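Teaching by hand at Zikorell: "You feel it when the towel lets go"

The lead operator at Zikorell has recorded 1,292 towel demonstrations by remote control, and she still gets excited about the next one.
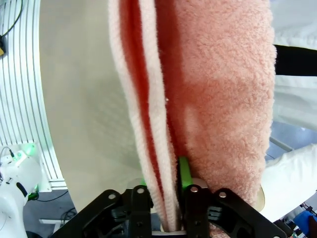 "Terry cloth is wonderful stuff to teach with," she says. "It's thick, it bunches up, and it never hangs the same way twice. A cardboard box is the same box every time!"

She came over from Schwerdtfeger, where people taught arms by pushing them through a motion by hand. She liked that too – "you get a real sense of the weight" – but two arms and a big towel were more than she could push around at once.

A session now runs six towels at a stretch, then a break. Her early recordings were slow and full of second thoughts, and 918 of them made it into the first training set. The team wants 3,000 by December.

What does she look for in a good one? "A calm grip. If I hurry the pinch, the robot learns to hurry it. I watched it copy one of my bad habits on a Tuesday morning and I was thrilled – it was my wrist, exactly my wrist."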